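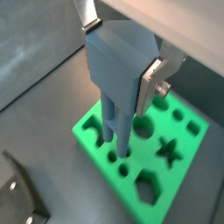
Washing printed toys without ruining them
Posted by greenshelf, July 2020

I help run a toy library in Julton and we are getting ready to lend again after being shut since March. Everything that comes back will have to be washed before it goes out to the next family. The ordinary moulded plastic toys and the cloth ones I can manage. What I am unsure of is the 3D-printed things, which we have more of every year as people make replacements for lost bits. The blue piece with the two round prongs and the little crossbar between them is typical, with a matt surface and fairly crisp edges, and there are corners on it where a cloth won't go. I put a different printed piece, a yellow ring, through the dishwasher at home in June and it came out oval. So the dishwasher is out, but is hand washing enough? Can I use a disinfectant, and how long should it stay in? We have 14 families waiting and one sink. I also don't know what plastic most of these are made of, as they were given to us without any information.

Tags: toys, cleaning, plastics

oldbiscuit
Your ring was almost certainly PLA, the commonest plastic for home printing. It goes soft at temperatures well below those in a dishwasher. It will also go soft on a car dashboard in summer, or on a radiator, so watch where you leave things to dry. If you don't know what a piece is made of, treat it as PLA.

Hand washing is fine. Use lukewarm water, the sort you could happily leave your hands in, with ordinary washing-up liquid and a soft toothbrush for the corners. Printed things are built up in layers and there are fine grooves between them, so brush along the grooves first and then across. Rinse well under the tap. Some prints are hollow or only partly filled inside, and water can get in through tiny gaps. Shake each piece next to your ear when you've rinsed it. If you hear water, stand it on a rack with the gap facing down and don't lend it until it has drained and dried right through. I would leave everything overnight anyway.

For disinfecting, clean first and then follow the label on whatever product you buy. Disinfectant does very little on top of dirt. Don't use acetone or nail varnish remover on any printed piece, and don't use boiling water. Try the product on the underside of one piece before you do a whole box, as some colours fade.

The other thing you can do is put the toys away for a while between loans. We bag ours with the return date written on the bag and bring them out in order. It saves a lot of scrubbing if you have the shelf space.

Check for cracks while you have each piece in your hands. Anything split or shedding bits should go in the bin, and I wouldn't lend small printed parts to families with babies at all, however clean they are.

pramshed
We use Pelteck tablets in a washing-up bowl, 15 minutes then rinse. Never had one go out of shape. Get a mesh laundry bag for the small pieces or you will be fishing them out of the plughole.

greenshelf
Thank you both. I have found a shelf at the back that will do for the bags. Does anybody know whether wooden puzzles can go in the bowl as well?

oldbiscuit
No, don't soak wood. It swells, the pieces stick in their holes and the paint lifts. Wipe with a damp cloth and a bit of washing-up liquid, wipe again with clean water, and dry them straight away with a towel. Stand the trays on edge afterwards so air gets to both sides. Cardboard jigsaws can't be washed at all, so ours just go in bags with a date on like the rest.

pramshed
Same here with the jigsaws. We have stopped lending the 3000 piece one, too many hands on it and there is always a bit of sky missing.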